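Welludier Supper Club, notes from our Sunday meeting

Hi all, I'm typing these up before I forget! We've got $530 left after the Dekley hall deposit, so yes to the spring potluck, and yes to a second dessert table (hooray). Folding chairs are still up in the air. I'll call Entili for a price.

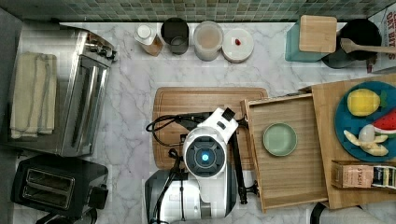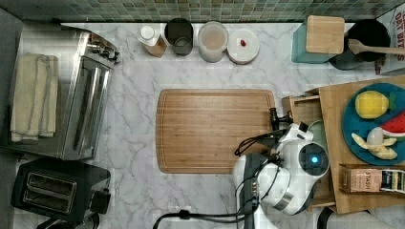
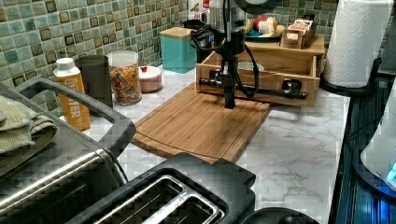
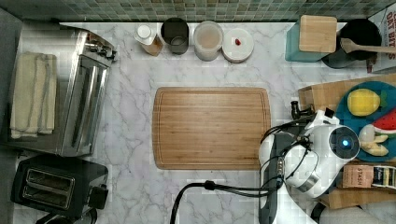 Cutting board and counter, all four photos

We also talked about the recipe booklet, and I'm collecting pages through April. Soups first, please, we only have two! Meeting ended at 8:15.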